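About > Who we are > Visits and open days

About Stanton Automation Workshop

Stanton Automation Workshop is a training school and small engineering business based on the Clastirwood estate. We teach people to set up, program and look after robot arms, and we do paid handling work for local firms. The two sides share a building, a tool store and most of the same staff.

We began as a repair shop for packing machinery. Customers kept asking us to show their own people how to do the simple repairs, so we put on evening sessions, and after a few years the sessions took up more of the week than the repairs did. When the unit next door came up we took it on and moved the teaching into it. The workshop now covers 870 square metres over the two units, with a covered passage between them.

We are still a small place. There are 26 of us on the staff, counting the part-time tutors, and most of us came from factory or maintenance work. A few came from further education colleges. We don't have a sales team. If you ring up, the call is answered by whoever is nearest the phone.

What we do

The school side runs short courses for adults. The shortest is a one-day introduction and the longest is a twelve-week certificate taught in the evenings. Last year 351 people finished a course with us. Some were sent by employers and some paid for themselves. You don't need a background in engineering for the introduction, but you do need to be comfortable using a computer and standing for part of the day.

The business side takes on handling problems: picking things up, moving them and putting them down without damage. Much of that is for food firms, potteries and small warehouses. We build a trial set-up on a bench, run it for as long as the customer wants to watch it, and write up what we found. If an arm is the wrong tool for the job, the report says so. The charge is the same either way.

Sperling is the name we use for our bench programme, where students work on real handling tasks alongside the engineers. Sideo is the teaching software we wrote for it. It records what the arm was told to do and lets a student go back over it step by step. We give it free to anyone who has been on a course, and it is updated when we find something wrong with it.

Open days

We hold two open days a year, one in March and one in October. They started as a way of letting families see what the evening students were up to, and they are now the main way that people find out about us. At the last one 108 visitors signed in, which was a full house for the space we have.

Doors open at 10am and we finish at 4pm. There is no charge. You can come for half an hour or stay all day, and you can leave and come back as long as you keep your badge. Tea and coffee are in the passage between the two units. Drinks can't be taken past the yellow line.

The welding bay and the electrical test room are closed to visitors, but the rest of the building is open. Tutors are at the benches all day and will explain what is being done and why. Please ask. Students take turns at the controls too, and for some of them it is the first time they have worked in front of strangers, so we ask people to let them finish a move before putting a question to them.

The things we demonstrate are the things we do in an ordinary week. We did once put on a show piece, with an arm writing visitors' names on cards. People liked it, but they went home knowing very little about the work, and we spent two weeks getting it ready. We have not done it again.

At the benches

Most of the open day takes place in the teaching unit. Each bench has its own task, and a sheet of paper on the end says what it is and what level of course it belongs to. The tasks change from one open day to the next. We have had sorting, stacking, fitting lids, folding cloths and loading small trays.

The tableware bench has been part of every open day since the second one. Cups and bowls are set out on a mat and the arm works among them. They make good teaching material. They are cheap and everybody knows how they ought to be held. A cup has to be taken by the rim or round the side, and a shallow bowl gives the fingers a good deal less to get hold of.

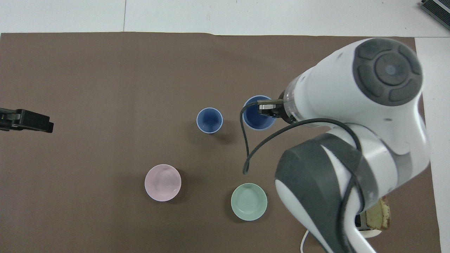 Students on the certificate course spend four evenings on this kind of work. The first is all about approach: where the fingers should be before they close, and how fast the arm should be going when it gets there. The second and third deal with grip. By the fourth they are expected to move a piece that has been put down in a place they did not choose – that is the part most people find hard, and it is the part employers ask us about.

Visitors over 14 can have a go at guiding an arm on one of the practice benches, with a tutor beside them. Each turn lasts five minutes. There is a list to put your name on at the front desk, and in recent years it has filled up by noon.

Safety

All visitors stay behind the floor line unless a tutor invites them across it. Long hair must be tied back at the practice benches, and scarves and lanyards taken off. Every bench has a stop button and every tutor carries the means to cut the power. Children under 14 are welcome with an adult and must stay with that adult throughout.

The teaching unit can be noisy when the compressor is running. Ear defenders are kept at the front desk in adult and child sizes. The first hour, from 10am to 11am, is run with the compressor off for anyone who would like a quieter visit.

Group visits

Schools, colleges and firms can book a visit outside the open days. We take groups of up to 18, in term time, either in the morning or the afternoon. A visit lasts two hours and has a short talk, a tour and time at two of the benches. State schools are not charged. Firms pay a fee that goes towards course places for people who are out of work.

If you are bringing a group, please tell us beforehand what they already know. A class that has been using arms all year will be bored by the introduction – we would sooner plan something else for them.

Getting here

Clastirwood estate is a 15-minute walk from the railway station. The bus stops at the estate gate. Parking is limited on open days and the three spaces by our door are kept for disabled visitors. Both units are level throughout, and there is an accessible toilet next to the front desk.

Dates for the next open day go up on the notice board at the estate gate and on our news page six weeks ahead.

Contact the front desk | © Stanton Automation Workshop, Clastirwood | Back to top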